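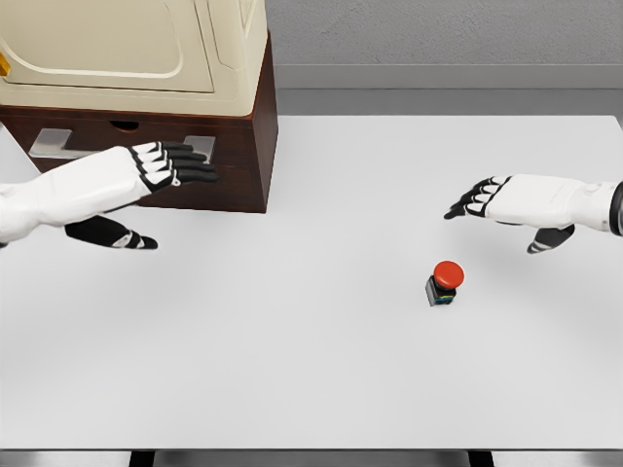
Both hands over the table in the simulator, red button to the right.

12/29/19

The button task broke again, on run 865 of 2000. The right hand is supposed to come down on the red cap and stop when the contact flag goes true. On this run the flag never changed. The arm kept pushing until the joint limit and the log filled with 31 force warnings.

I blamed the Frade controller first and lost an evening to it. Gemechu Woldemariam found the fault - a collision mesh I had scaled wrong in September. The cap you see and the cap the physics sees were different heights.

I added a hard force cutoff and restarted from run one.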